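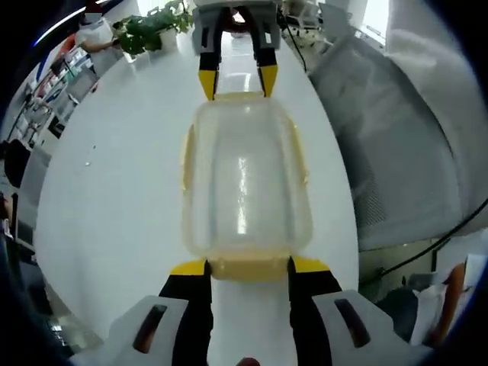

*An open plastic food container on a white tabletop.*

**FOR IMMEDIATE RELEASE**

**Wamville, October 15, 2023**

# Wamville's lidless to be reunited at last, or at least politely introduced

Wamville Library will hold the town's first Lid Amnesty for the rest of October, inviting residents to hand in every food container that has lost its lid and every lid that has outlived its container. No names will be taken. Spaghetti stains will not be remarked upon.

The amnesty is run by Primisham, the kitchenware lending shop on Thoroddsen Street, which has spent the past four years loaning out preserving pans, cake tins and one very popular fish kettle. It has also been quietly receiving plastic tubs left on its doorstep overnight, in the manner of kittens.

"People feel guilty about them," said Bergþóra Dalsgaard, who founded the shop. "They won't throw them out and they can't use them, so they put them in the cupboard above the fridge and move house every ten years to get away from the problem. We'd like to help before it comes to that."

## The numbers so far

A trial in the shop's back room over winter brought in 3727 bases and 3143 lids. Readers who enjoy arithmetic will have spotted the trouble already. Of those, 900 pairs were matched and sent home with new owners. The remainder are sorted by shape into fruit crates, and the crate marked "Nearly Square" is regarded by staff as the hardest.

Asger Hjaltested, a retired piano tuner, did most of the matching. He works by corner radius first and colour last, and he does not care for the popular method of pressing down hard and hoping.

"A lid that goes on if you lean on it is the wrong lid," Mr Hjaltested said. "You'll find that out on the train with soup in your bag."

The aim this time is 1000 matched pairs by the end of the month. Primisham has promised a cake if the town gets there, and a slightly smaller cake if it doesn't.

## How to take part

Bring your containers and lids, washed and dried, to the front desk of Wamville Library during opening hours. Please take them out of the bag. Last winter three bags were found to contain more bags, and a sorting afternoon was lost.

Accepted:

- plastic, glass and metal food containers of any size
- lids of any size, including the ones you're fairly sure belonged to a neighbour
- clip-on lids with at least two working clips

Not accepted:

- anything that has melted in the dishwasher
- saucepan lids, which have their own difficulties
- ice cream tubs, as the shop has enough ice cream tubs

Everyone who hands something in may rummage through the crates and take home whatever fits. There's no limit, although anyone leaving with more than they brought should think about why the cupboard got that way in the first place.

## Evening session

Mr Hjaltested will give a short talk in the library's reading room on telling one tub from another, covering rims, lips, tabs and the secret language of the little symbols on the bottom. Bring a problem lid if you have one. Tea will be provided by the Ristetti bakery, along with its caraway buns, which will be arriving in containers that the bakery would very much like returned.

Entry is free and bookings aren't needed. Last year's talk, on jar seals, ran well over time after a dispute from the floor about rubber rings, and those with a bus to catch may wish to sit near the door.

Whatever is still unmatched at the end of October will be put to work. The bases go to the community garden for seedlings. The odd lids have been offered to the primary school's art room, which has accepted some of them and asked that the rest be sent slowly.

**About Primisham**

Primisham lends kitchen equipment to Wamville households by the week. Members pay a yearly fee and agree to return things clean. The fish kettle is booked until after Christmas.

**Media enquiries**

Bergþóra Dalsgaard, Primisham, Thoroddsen Street, Wamville. Please call in at the shop, as the phone is next to the mixer and can't be heard before noon.

**ENDS**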